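Home Threads Saved About
2 min read

Solange Seixas — kitchen thread, bit rushed sorry

Finally sorting the worktop. Starting with the big white thing. Pale lid, glossy dark side, chunky handle.
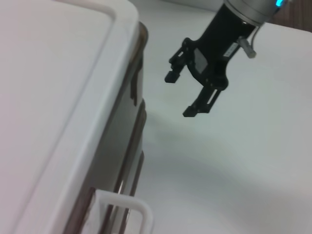 How do you get greasy smears off shiny plastic without scratching it?
Warm water, one drop of washing up liquid, soft cloth, then a dry cloth straight after. No scourers.

Went through 4 cloths last time. Two were useless, the fluffy sort, bits everywhere.

The rim round the top is where crumbs go to live. Old toothbrush, then wipe. Cotton bud for the corners if you're fussy (I am).

Kelly Honorato swears by vinegar. Tried it in May, whole flat smelt of chips till bedtime — never again.

Handles get forgotten. Do teh underside as well, that's where your fingers go.

Someone asked about the Pinico spray. Used it on the hob, fine, bit perfumed. 700 ml bottle lasts me ages. Havent tried it on anything glossy so can't say.

Next up the drawer with the Huder lids. Almost 6 years of lids, half with no tub to match. Bin bag ready.

Kettle on first though. Back in a bit with the drawer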